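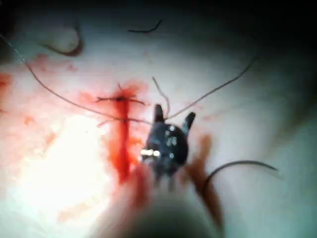
harnen-guides
README

List of secondhand travel guidebooks and fold-out maps held in the back room of the Harnen shop, Prermont. Started as a stock list for the move, then people asked for copies, so now it lives in a repo.

Maintained by Xiaoyan Mao. Dionysis Katsaros did the maps.

What's in it

guides.csv - the main file. One row per physical book, 2,000 rows. If we have two copies of the same walking guide they get two rows, don't merge them please, the condition differs.
maps.csv - 181 fold-out maps, separate file as the columns are different.
places.csv - place names as printed on the cover, with the modern spelling next to it.
notes.txt - odds and ends. Worth a read before you complain.

Columns in guides.csv

id - shop number, pencilled inside the front cover. Not in order.
title - as on the title page. Spine is often different.
series - blank if none. The Himmont pocket guides are all under "Himmont", including the ones printed after they dropped the name from the jacket.
year - year of that printing where given. Blank means no date in the book. Earlier version of the file had 0 for these, fixed in March.
region - our own shelf headings, so a bit homely. "Lakes and canals" is a region as far as the shop is concerned.
condition - good, fair, poor, parts. "parts" means pages or plates missing.
maps_present - y, n, or ? where the pocket is stuck shut and I wasn't going to force it.
inscribed - y or n only. We don't type out the inscriptions. Some have home adresses in.
price - pounds, no sign.

Columns in maps.csv

Same idea, plus scale, folds, backing (paper or linen). Scale is copied off the map. Dionysis left it blank for 12 of them where that corner has gone.

How it was typed up

By hand, off the shelf, evenings mostly. No scanning. Titles in other alphabets are given in the original and then in roman letters, Xiaoyan did the Chinese ones and Dionysis the Greek. Anything else, we asked a customer.

Known problems

- Ferry timetables are filed as guides. Should be their own thing. Haven't got round to it.
- Shi collection (the boxes that came in from the Shi house clearance) has ids starting S. Prices for those are guesses and will change.
- 8 rows have a title and nothing else. The books are somewhere. Leave the rows in.
- Commas in titles should be quoted properly now but shout if a row looks shifted.
- Accents went wrong once when the file was opened in a spreadsheet and saved again. Mostly put back. Place names in the mountain guides are the ones to check.
- Sold books are not removed straight away, so this is not a live stock list. Ring the shop before you travel, we've had one person come a long way for a railway handbook that went the week before.

Using it

Do what you like with the list. Say where it came from. The text in notes.txt is Xiaoyan's own so ask first if you want to reprint it.

Files are UTF-8, comma separated, header row at the top. Sort on id as text or the S numbers will end up in a silly place.

Corrections

Open an issue or send a postcard, both get read. Give the id and the column. "The one about Portugal is wrong" doesn't help, there are a lot about Portugal. For maps, Dionysis would rather you wrote to him direct, care of the shop.

To do

- split off timetables
- finish publisher column (on a branch, half done, dont use)
- phrasebooks, still in crates under the stairs
- second pass on anything marked ?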